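Closside Makers Board > Home robots > Faults and fixes
Thread: Left gripper won't close on towels

Nuria Yimer
Thu 31 August
Loving this project more every week, but I've hit a fault and want other eyes on it! The job is bathroom towels into the red basket. The right gripper closes every time. The left one gets the close command, reports OK and stays open. I logged 100 cycles on the bench and it failed on 30 of them.

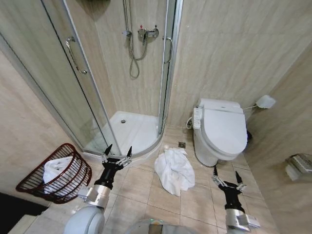 Nuria Yimer

Firmware is the stock Swati build, grip force at 2,000 on the slider. Cables look fine to me.

hatem_az
Lovely setup! My money's on the wrist connector. Mine did this whenever the arm reached low and forward. Reseat it and try again.

tullio.c
Disagree with Hatem. A loose connector would throw an error, and she's getting OK back. Sounds like the controller is answering before the finger motor moves. Which matters for safety too – if it says closed when it's open, what does it say when your hand is in there?

hatem_az
Mine never threw an error, just saying.

Nuria Yimer
Fair point, Tullio. I've wired in a stop button and I keep my hands out while it's powered. Another one, with the towel over the right arm:
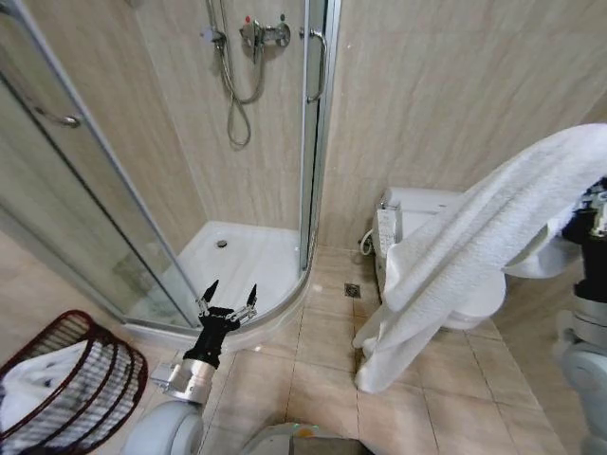 Towel over the right arm, left gripper open

ibsa_k
Ooh, that worries me more than the gripper. Cloth over the joints can get pulled in. I'd drop the arm speed by 2 steps until this is sorted.

Fouzia Butt
Seconding Ibsa. And log motor current on the left side, then you'll know who's right!

Nuria Yimer
Doing both tonight – so excited to see that trace.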